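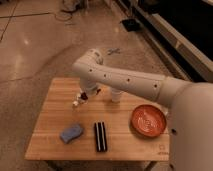

A light wood tabletop of the kind covered by the Binbridge repair scheme.

Hapeta opens table repair workshop in Binbridge

Furniture reuse firm Hapeta will open a workshop in Binbridge this July to repair and resurface wooden tables that would otherwise be thrown away. The workshop will take kitchen tables, desks and workbenches from homes, schools and small businesses in the town.

Hapeta collected 684 tables last year from its two existing sites. Most had sound legs and frames, and needed work only on the top. Common faults were cup rings, knife marks, split joints between the strips and old varnish that had gone sticky.

At Binbridge each top will be sanded, filled where needed and finished with Moltix, a hard oil supplied by Gokano. The oil is put on in two coats and left overnight between them. Tables can be back in use 6 days after they arrive.

"People bring us a table and say it is finished, and often it needs a morning's sanding," said Siwan Yorath, workshop manager at Hapeta. "Strip-built tops are good to work on. There is plenty of wood there, and the marks don't usually go deep."

The workshop will employ 13 people, including four trainees. It covers 400 square metres on the ground floor of the former seed warehouse in Canal Street, with a loading door wide enough for tables to come in without being taken apart.

Owners can have their own table repaired for a fixed price, agreed before work starts. Tables given to Hapeta will be sold in the front shop. Glass and stone tops cannot be accepted, and neither can chipboard that has swollen.

Drop-off is from 8am to 4pm, Monday to Friday. Collection can be booked for anything too large to fit in a car.

ENDS

Notes to editors

Hapeta repairs and sells used household and office furniture. Siwan Yorath is available for interview.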